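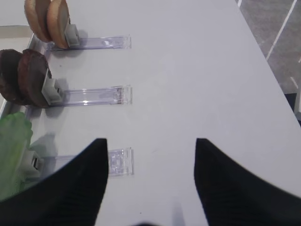 Three on the left side of the table

Hortensia missed the Trenton bus by the length of her own arm. Hand on the door even. Driver looked straight ahead.

So. Bench. Wet bench. The letter in her coat, her brother's writing, come before May or dont bother. It was the ninth of May already and he knew that, he'd always set his clocks mean.

"Gone?" A man with a suitcase, out of breath. Gatchalian on the luggage tag.

"Gone."

"There's another at 10."

"Not from Studdale. Not since winter."

He sat. Swore, got up, sat again. She laughed, couldn't help it, first time all week. He had 2,000 dollars in a sock, he told her, just like that, to a stranger, for his sister Elvira's roof. She told him about the letter. Didn't plan to.

Headlights. A truck, Bermúdez painted on the door, slowing for the light.

"Do we ask?" he said.

She was allready in the road, both arms up, the letter getting soaked in her fist. The ink would run. Let it. She knew what it said.

The truck stopped. The window came down an inch.

"Trenton," she said.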